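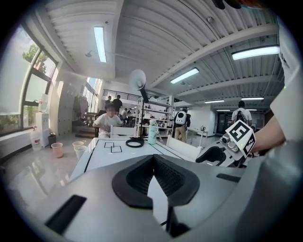 Support Ticket: Plistusach Two-Hand Kit, Left Unit Losing Position

Opened: 21/06/2020
Supplier: Rarnine, Product Support
Customer: De Luca, Kilcombe site
Product: Plistusach hand-held gripper kit, trial license
Priority: Normal
Status: Open, awaiting customer

Reported problem

The customer is evaluating the Plistusach kit for recording tabletop handling tasks with both hands. During two-hand sessions the position track of the left gripper drops out for up to 2 seconds and then resumes with an offset. The right gripper is not affected. Of the last 25 recordings submitted, 5 show the fault. The recording software does not raise a warning, and the gap becomes visible only when the file is replayed.

The customer asks whether the left unit should be exchanged under the terms of the trial.

Station details supplied by customer

Both grippers carry the standard white marker cube. Work is carried out on a small white table covered with a white sheet, which is marked with a thick black border and two small overlapping squares. The operator wears buckled shoulder straps and stands during recording. Small articles are placed on the sheet and changed between sessions. 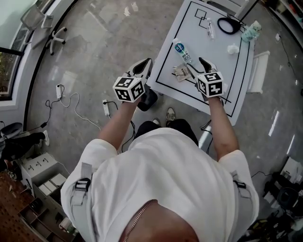

Two-hand station, Kilcombe: both grippers held over the bordered sheet.

Support log

Entry 1, Rarnine. Ticket accepted. Customer asked to send the five faulty files, together with the software version and the calibration report for each gripper.

Entry 2, De Luca. Files and reports attached. Software is the release delivered with the kit. Both grippers passed calibration on the day of delivery. Calibration has not been repeated.

Entry 3, Rarnine. Files reviewed. In four of the five, the dropout begins when the left wrist is turned inward and the two cubes come close together. In the fifth, it begins while the left unit is at rest. Please complete the following and report the result of each:

1. Stop recording and close the session.
2. Check that each marker cube is seated fully and does not move when pressed lightly from the side.
3. Wipe the printed faces with a dry cloth. Do not use solvent.
4. Lay the sheet flat and confirm that no article or cable lies across the black border.
5. Recalibrate the left gripper first, then the right.
6. Record a short test with the grippers kept well apart, and a second test with the usual motion.

Entry 4, De Luca. Steps completed. The left cube moved slightly when pressed and was reseated. A cable was moved off the sheet. Both test recordings replayed without a gap. The customer notes that the quick start card makes no mention of the border and requests that it be corrected.

Entry 5, Rarnine. Noted. The remark on the quick start card has been passed to the documentation group. The file in which the unit was at rest is not explained by close cubes, and a loose cube is considered the likely cause. An exchange is not authorized at this stage. A replacement cube mount will be shipped to Kilcombe at no charge.

Action required from customer

Fit the replacement mount to the left gripper, recalibrate, and continue normal work until more than 50 further recordings have been made. Attach any file that shows a gap. The trial period has been extended to the end of October to allow for this work.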